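**Shaky hands on day 5, normal?**

**plemiston_dad** wrote:
I stopped drinking 5 days ago after a couple of years of wine every night. Sweats are mostly gone but my hands still shake in the morning. I can't sign my name neatly. Anyone else have it go on this long?

**zoll37** wrote:
Mine took 12 days to settle. Eat breakfast, drink water, skip coffee. You don't need a doctor for a tremor.

**Loubna El Idrissi** wrote:
I disagree with that last part. Stopping suddenly after daily drinking can be dangerous, and some people have seizures. Call your doctor today and tell them how much you were drinking. If you get confused, see things or run a fever, go to the ER.
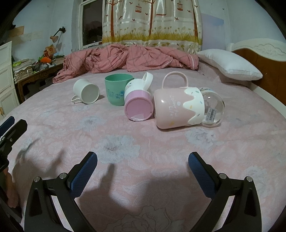
The coffee advice I agree with. I was on four cups a day when I quit and it made the shaking a lot worse. I cut down to one and slept better that same week.

**zoll37** wrote:
Fair enough. I only meant mine was mild. I still think people get scared off quitting by all the warnings.

**fladcombe_r** wrote:
Being checked isn't the same as being scared off. My doctor gave me a short course of tablets and had me come back after 2 days. Don't go back to drinking to stop the shakes either.

**plemiston_dad** wrote:
Called the clinic in Fladcombe and they can see me this afternoon. My wife is driving. Do they usually do blood tests?

**fladcombe_r** wrote:
They did for me. Bring a list of anything else you take, vitamins included.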